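SLEIMAN OPENS LEASING AT THE RELLER, ITEMTHORPE

Itemthorpe, January. Leasing now open at the Reller, Sleiman's newest rental building on the old Pralemard block. 60 apartments, one and two bedrooms, four floors. First move-ins in spring.

Two bedroom layouts put the bedrooms on opposite sides of the living room, good for roommates or a home office. In-unit washer and dryer throughout. Gas range, full size fridge, deep closets in the hall. Corner units get a second balcony. Ground floor units have there own front door onto the courtyard.

"People kept asking us for a rental that has real storage and a kitchen you can cook in," said Marwan Saab, leasing director at Sleiman. "So that's where the money went. Less lobby, more closet."
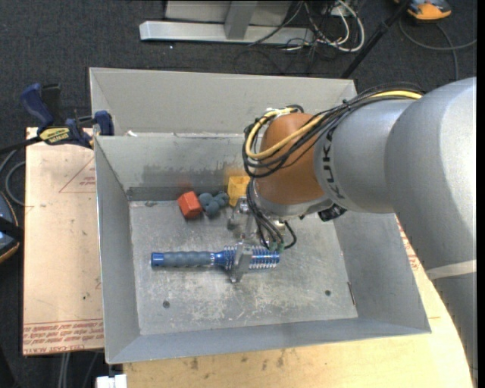 Parking is underground, one stall per apartment, extra stalls by waitlist. Bike room on the same level with a wash station and a bench. Pets welcome, up to 2 per apartment, no breed list. Heat and water included in rent, electric is seperate.

Grocery store and pharmacy across the street. Pralemard bus stop at the corner, 15 minutes to downtown Itemthorpe. Library and the river path both an easy walk.

Leases run one year, longer terms on request. Applicants who sign before the end of January get the first month's parking free. Stalls for that offer are first come, first served. Application forms at the leasing office or by mail on request.

Model apartment open daily from 2 p.m., no appointment needed. Use the courtyard entrance, front steps are still being finished. Evening tours by arrangement.

Media contact: Marwan Saab, Sleiman leasing office, the Reller, ground floor. Floor plans and rent sheet available on request.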